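Kitchen Storage, Part 2: Bins, Trays and Eggs

Saturday, August 25, 2018
By Vukadinović

The kitchen at Endgate was refitted over the winter, and the storage was left for later. Later came this summer. We spent our evenings going through the drawers, the pantry shelves and the refrigerator, and what follows is the second set of notes from that work. The first set covered dry goods. This one is mostly about eggs, which took up more of our attention than expected.

We buy from a farm stand on the Seston road, where eggs are sold loose from a bowl and customers are asked to bring something to carry them home in. For years we used old paper cartons. They got soft, the lids tore, and one of them let go in the driveway in November with a full load. After that we started looking for something made of plastic that could be washed.

There were two kinds to choose from at Plarnetti, the housewares store in town. One was a plain open bin, where the eggs lie on the floor of the box. The other held each egg in its own place. The bins are faster to fill and take any size of egg. The trays hold the eggs still but don't do well with very large ones. We ended up keeping both types of storage in the kitchen, plus a yellow insert that can be lifted out and rinsed under the tap.

A note on shelf space: the refrigerator shelf we use for eggs is 15 inches deep. Measure yours before buying anything, and allow for the door bins, which stick out farther than they look when the door is closed.
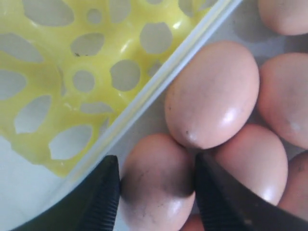
Brown eggs on one side of the container wall, yellow plastic on the other.

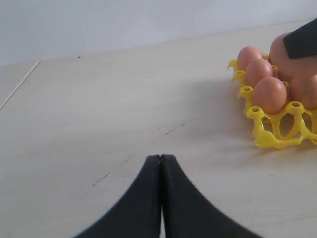 The yellow egg tray on the table, with its open loops and the round holes in the tops of the posts.

Washing is simple enough. We use warm water and dish soap, then a soft bottle brush for the small openings. Everything drains upside down on a towel overnight. We don't put any of it in the dishwasher – the heat warped a lid from the dry goods set, and it no longer closes on one corner.

New eggs go to the back and older ones come forward. We tried writing dates on the shells in pencil and gave up after two weeks. A strip of masking tape on the outside of the bin, with the day of purchase on it, has been easier to keep up.

The next set will cover the pan drawer and the shelf over the stove, once the new brackets are in.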